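Monday, bench side of the room

Slow start this morning, so I gave it over to the bins, which I had been promising to do since we moved the desks round. Gerasimos had written "LINERS!!" on the whiteboard and underlined it, and he was quite right. Last week the offcuts bin by the window had a liner that had slid down inside and bunched at the bottom, and I spent a good part of an afternoon picking thread ends and bits of card off the bare plastic. Never again, if I can help it.

We have two sorts of liner at the moment. The older roll is the Clernex one, thin and rather slippery, and there is still a fair bit of it left. The newer box came from Nodamwood with the last order, 300 to the box, and they are a touch longer, so there is more to fold over the rim. I like them better, though they do cling to themselves dreadfully and you have to rub the open end between your palms for a while before it will part (Babita licks her fingers, I have seen her). Please finish the Clernex roll on the small bins first and keep the long ones for the big white ones, where the extra length is useful.

What I have settled on for putting one in: shake it open properly before it goes anywhere near the bin, lower it in by the neck, push the corners down with a fist, then turn the top over the rim all the way round and tie a small knot in the slack at one side. The knot is Babita's idea and it's a good one. Without it the whole thing creeps inwards as soon as anything heavy is dropped in. The tall bin by the door I do on the floor, but the white one is much easier up on the desk, where you can see what you're doing and your back doesn't complain.

Taking them out is the other half of it. Gather the top in, hold it at the neck and lift straight up, slowly, with a hand ready underneath if there are any sharp trimmings in it. I had one stick to the side at first and had to run a finger round between the film and the wall to let some air in. After that it came away nicely.
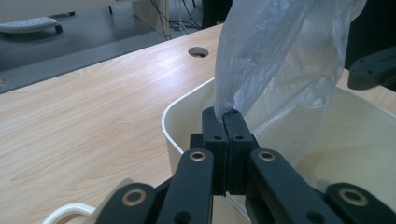
Bag held at the neck, white bin up on the desk.

Did the Helia bench next, and found 10 perfectly good bulldog clips at the bottom of the paper bin, which I have washed and put back in the drawer. If anyone is missing clips, that's where they were going!

Still to do: the cupboard under the sink, and a label for the card-only bin, as people keep putting tea bags in it. I also want to ask Dwivedi whether they do the long liners in a heavier film. Gerasimos thinks item 136 on their list is the one, but his copy is an old one, so I'll ring after lunch and check the size before ordering.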